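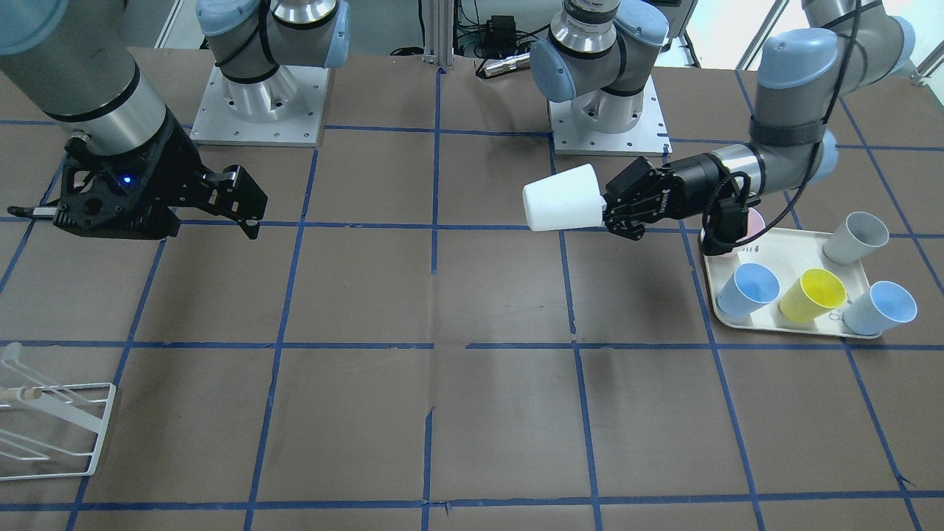 Section 3. Setting out the tray and cups

This section covers the Dinach tray (part 826) and the plastic cups that go with it (part 596). The leaflet in the box says the set is "ready to use on any flat surface". I have my doubts about that sentence, and most of what follows is the result of them. If your table is flat, clean and marked out, you can get through the section in a few minutes. If it isn't, start with the table.

Before you start

You will need the tray, the cups, a roll of colored tape, a tape measure and a damp cloth. The leaflet also lists an alignment card. I have opened a good many boxes and never found the card does anything the tape measure doesn't do better. Leave it in the box.

Note: Cups from older Tosto sets look like a match and will stand on the tray well enough, but they don't all have the same base. Decide which cups you are using before you begin, and don't swap one in halfway through.

3.1 Marking the table

1. Clear the area where the tray will go and wipe it down. Let it dry. Tape put on a damp table comes up at the ends by the next morning.

2. Choose a tape that shows up against the tabletop. Dark blue on brown is easy to see. The clear tape sold as "invisible" lives up to its name, so I can't see why anybody would mark a table with it.

3. Measure from one straight edge of the table and run the first strip parallel to it. Press it down from the middle outward.

4. Add the remaining strips in both directions until you have a grid of squares. Measure every strip from the same edge. If you measure each one from the last, the errors add up and the far squares come out visibly lopsided.

5. Check the squares by eye from a standing position. The leaflet wants them exact. They don't need to be. They need to be close enough that two people, told to use the same square, put the tray in the same spot.

Caution: Don't trim tape on the table with a blade. Cut it on something else and bring it over.

3.2 Placing the tray

1. Set the tray down with the raised rim facing up. It will sit upside down quite happily, and the corners are rounded either way, so look before you load it.

2. Pick a position and write it down by row and column. The tray doesn't have to fit inside a single square. It can lie across the lines, as long as your note says which lines.

3. Press lightly on each corner in turn. If the tray rocks, look for a tape end folded under it. The Vrabec non-slip pads are advertised as a cure for rocking trays. In my experience they raise one side and make it worse - try fixing the tape first.

3.3 Placing the cups

1. Stand each cup upright, open end up.

2. Work from the corners of the tray inward. Leave enough room between cups to pick one up without knocking its neighbor.

3. Where you have two cups of the same color, don't write "blue cup" in your notes and expect anyone to know which you mean. Use the position. "Blue, top left" and "blue, bottom left, with handle" are hard to mix up. If there's a handle, turn it so you can see it from where you will be standing.

4. Lower each cup straight down. Dragging it over the rim can leave it leaning, and a leaning cup is easy to miss from the side.

5. Look straight down at the finished layout and compare it with your notes. A loose pattern is fine. The neat rows on the lid of the box look good, and I haven't found another use for them.

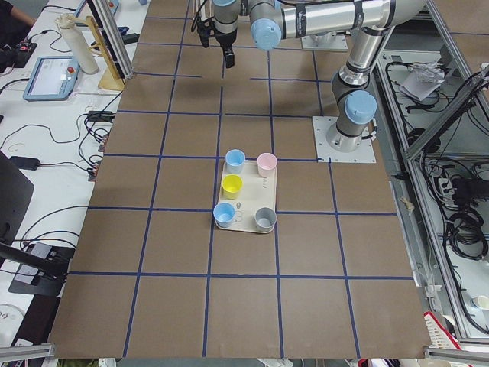
3.4 Picking up and putting back

1. Take one cup at a time. Hold it around the side, low enough to have control of it, and lift clear of the rim before you move sideways.

2. If you turn the cup on its side while carrying it, bring it upright again before it is over the tray. Turning it at the last moment takes up more room than you expect.

3. Put it back in the position you noted. "Near enough" is how the Sarotwood layout drifted across half the tray before Vilém Halás compared it with the original sheet in March.

4. If a cup falls over, stop and reset the whole tray from 3.3. It takes less time than arguing over which of the others moved.

Note: The cups stack, more or less. The leaflet recommends storing them that way. I'd keep the stack to 4 or fewer, with any cup that has a handle on top.

3.5 Cleaning

Wash the cups and the tray in warm water with ordinary dish soap. The leaflet suggests a special cleaner and gives no reason for it. Dry the underside of the tray before it goes back on the table, and replace any strip of tape that has started to curl.

For missing or cracked cups, quote part 596 and say which color you need. Otherwise they send whatever is on the shelf.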